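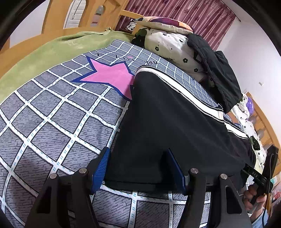

Who can go on the Illivwood open day tour?
Anyone aged 16 or over who books ahead. Students in health law, nursing and medicine get first pick of the morning places, and the rest go to the public.

I went on the April tour of the Illivwood medical law and ethics centre. It started at 9.30 am in the Alcaraz lecture theatre, which seats 300, and there were 26 of us in my group. We were given a badge, a map and a form to sign about confidentiality.

The first talk covered consent. The speaker went through what a doctor has to tell a patient before an operation, and what happens when the patient can't decide for themselves. Most of the questions were about family members who disagree with each other. It ran over time and the tea break was cut short.

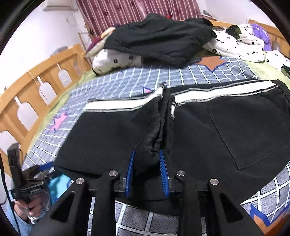

Black track pants on a plaid sheet.

After the break we saw the Tremilero reading room. The catalogue lists 3961 items, mainly coroners' findings, tribunal decisions and old lecture notes. Visitors can read there but can't borrow. The Zelteck database is on two terminals near the door, and one was out of order.

The mock hearing began at 2 pm. It concerned a GP who had kept poor records, and the panel gave its reasons at the end. I found it the most useful part of the day.

Parking is behind the main building and fills early. The cafe takes cards only.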